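What Is an Opinion Column?

When you open a newspaper or a news website, you find different kinds of writing. Some of it tells you what happened. Some of it tells you what a person thinks about what happened. The second kind is called opinion writing, and a piece of it that appears regularly under the same writer's name is called a column. The writer is a columnist.

A news story and a column can be about the same thing. Say the town of Bindon wants to close its swimming pool. The news story might start like this:

"The Bindon town council voted in March to close the Van Dusen Pool, which needs a new roof."

A column about the same vote might start like this:

"Closing the Van Dusen Pool is a mistake, and the council should vote again."

The first sentence can be checked. You could look up the vote and see if it happened. The second sentence says what somebody believes. You can agree with it or disagree with it.

Facts inside opinions

A good column has facts in it too. The writer uses them to back up the opinion. Roscoe Pruitt wrote a column about the pool for the Bindon paper. He said that 123 children took swimming lessons there last year, and that the nearest other pool is in Drimard, 40 minutes away by bus. Those are facts, and a reader can check them. Then he said it was unfair to make families travel that far. That part is his opinion. "Unfair" is a word that people can argue about.

Columns are usually short. His are around 900 words, so he has to choose which facts to use. This is something to watch for when you read. A writer may leave out a fact that helps the other side. Mr. Pruitt did not say how much the new roof would cost.
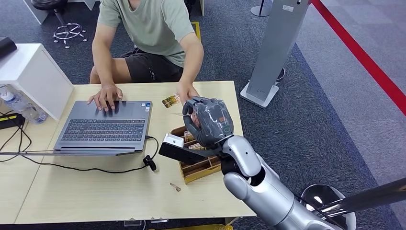 Working at a laptop.

What is the other side?

People who disagree with a column can write to the paper. This is called a letter to the editor. After the pool column, the paper printed 2 letters. One writer agreed with Mr. Pruitt. The other, from Banix Street, said the money should be spent on fixing roads first. She did not say he was a bad person or make fun of him. She talked about his argument and gave her own reasons.

Sometimes writers do attack the person. They might say, "Only a fool would want to keep that pool." This does not tell you anything about the pool. It is called name-calling, and it is a weak way to argue, even when the writer is famous.

Words that give you a clue

Look for words such as "should," "must," "best," "worst," "fair," and "wrong." They often mean you are reading an opinion. Also look at the top of the page. Many papers print the word "Opinion" or "Commentary" there.

Try it yourself

Find a column and read it with a grown-up. Underline the facts in one color and the opinions in another. Then write down one question you would like to ask the writer. If the paper takes letters from young readers, you can send your question in. Ask your grown-up before you put your name on it.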